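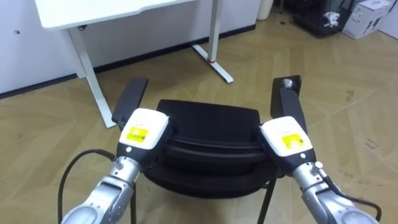 Irasent Training Chair, Black

The Irasent is a folding training chair for classrooms, meeting rooms and shared workspaces. It is supplied by Promari to schools, public offices and adult learning centers. The chair may be used alone, with its own writing surface, or together with a standard desk.

Seat and armrests

The seat is padded and upholstered in dark fabric. Armrests are fitted on both sides, each with a flat black pad. Users who work at a desk for part of the session should check the height of the tabletop against the armrests before placing an order. Promari will lend one chair for this purpose on request.

The chair is offered in black only. Replacement armrest pads are sold in pairs and may be ordered under the same account as the chair.

Frame and casters
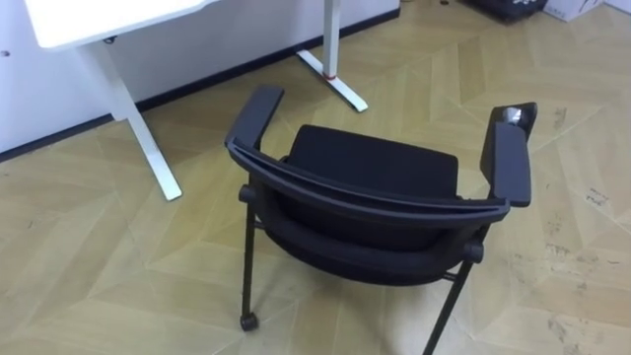 Irasent chair, black, with armrests and casters.

The frame is black and stands on casters, so that the chair can be rolled between the teaching area and storage. The casters are intended for hard, level floors. For rooms with deep carpet, please consult the sales office first.

Chairs should be moved one at a time, by the backrest, with the seat clear of bags and papers. They should not be pulled by the writing tablet.

Writing tablet

The tablet is mounted at the side of the chair and flips down when it is not needed. It is meant for note-taking and light reading. Heavy equipment should not be placed on it, and it should not be used as a support when standing up — the armrests serve that purpose.

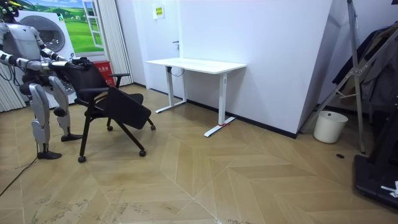 Training chair with mesh-like backrest and writing tablet flipped down.

Care

Wipe the frame, armrests and tablet with a damp cloth and mild soap. Vacuum the seat with a soft brush. Casters should be cleared of hair and thread at the start of each term, and more often in rooms with heavy daily use.

Ordering

Orders of 28 chairs or more are delivered assembled. Smaller orders are shipped in cartons with printed instructions. Institutions planning purchases of 1,000 chairs or more should write to Naa Akolgo, Institutional Sales, to arrange delivery in stages.

Requests for delivery in November should be submitted early, as warehouse space is limited during that month.

Page last revised January 15, 2021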